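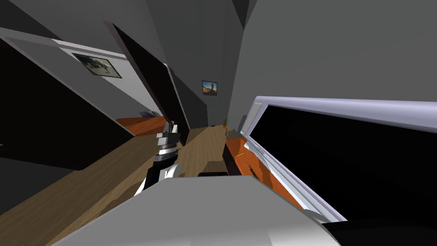 ## Irar nav + reach, progress to January

Quick one, Jolene asked for it before the call.

**Planner.** New whole-body planner now runs end to end in the sim flat. Base and arm get planned together, so no more stopping in the hallway to think. Doors are the hard bit still. An open door panel swung into the corridor eats most of the free space and the old costmap just gave up on it. Now treated as its own obstacle with a hinge, seperate from the walls.

**Numbers.** 200 hallway runs, 146 reached the goal pose with no contact. Most of the rest were timeouts. Few scrapes on door frames, logs are in the Lurnwood share.

**Perception.** Weak on dark stuff. Black openings and flat black objects on the floor both come back as "unknown" from the depth filter. Hanane Zaki has a patch, not merged. Needs about 4 more days.

**Tooling.** Replay viewer works, can scrub a run and see planned vs actual arm path. Crashes on long logs, known, memory thing.

**Slipped:** handle grasping. Gripper approach is there, the pull isnt. Moved to next period.

**Need from Ponthorpe:**
- ok to keep the GPU box for 3 more weeks
- decision on the Thongdee licence

Budget sheet to follow tonight.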